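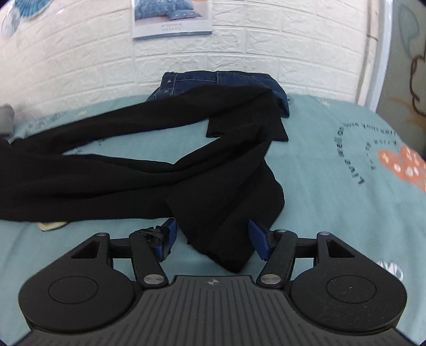
Black tights on the teal sheet, between the blue pads of the hand-held gripper. Folded jeans at the back.

Progress report: household handling project, February
From: Duván Taipe
To: Bláthnaid Ó Gríofa, Mendonça Fund

Hi Bláthnaid,

You asked for the open day to be the main part of this one, so I'll start there and leave the money and the schedule for the end. Short version: it went well, I lost my voice by three in the afternoon, and we came home with a longer to-do list than we left with!

We had 27 visitors over the day, which is more than the room likes. Doors opened at 10 and the first people were already standing in the hallway when Joscha was still looking for the extension cord. Most were from the neighborhood, plus four home-care workers who came together, and two people from Flasska who wanted to see the gripper up close after reading our fall report.

We ran the laundry demo from the bed, same as we do on regular workdays. I gave a quick talk (too long, I've been told) about how a person uses the hand-held gripper to show the task, and how those recordings become the lessons for the arm. Then anybody who wanted could pick the gripper up and have a go at the clothes. I had planned on maybe a handful of takers. Pretty much the whole room lined up, and the last turn ended well after we were supposed to be packing up.

The tights were the star of the day. Jeans are easy to like, they hold a fold and you always know where the edge is. Tights go everywhere. You pinch one leg, lift, and the other leg follows you up or hangs on to something else on the bed, and people kept laughing and asking for another try. One of the home-care workers told me she gathers the leg down to the toe before she does anything else with it, and she showed us with the gripper, slowly, three times over. We've never recorded it that way. Everaldo wrote the whole thing down and has already turned it into a new set of instructions for the people who do our recording.

The black-on-black question came up too, from one of the Flasska visitors. Our fingers are black, the tights are black, and he wanted to know if the software can tell where one stops and the other starts. The blue pads help a lot with that, and I said so, but I also told him the truth: dark stretchy things are still our weakest group. Adalberto is running a comparison with lighter tights this month so we can put a number on how big the gap is. I'd rather show you that next time than guess at it now.

A couple of things didn't go so great. The arm demo in the second room stopped twice, both times from the same loose cable, and the people in that group mostly got to watch Joscha's back while he was under the table. We've replaced the cable. Also, the sign-up sheet for future testers only had room for a name and no phone number, so I've been calling around to fill in the blanks. My fault entirely.

Where we are on the numbers you asked for:

Recordings finished and checked: 429, all clothing, all made with the hand-held gripper.
Types of clothing covered so far: 9. Tights were the most recent to go in.
People signed up for the spring tests: 9 as well, with the Jivel building still to hear from.

The spring goal was to have up to 30 testers, and I think we can get there if Jivel lets us put a notice in their lobby. I have a call with their manager coming up and I'll write you as soon as I know.

On budget, we're a little under on travel and a little over on spare parts. The finger pads wear faster than I figured on, and I'd like your okay to move some of the travel money over to cover a second batch from Drurkau. It stays inside the total. Everaldo has the spreadsheet and can send it to you whenever you want to look.

Next up: recording the toe-first way of handling tights, finishing Adalberto's light and dark comparison, and starting on socks, which everyone here is dreading a bit. If you can make it out in the spring, please come and try the gripper yourself. Mornings are best, the room is quieter and Joscha makes the coffee.

Thanks as always,
Duván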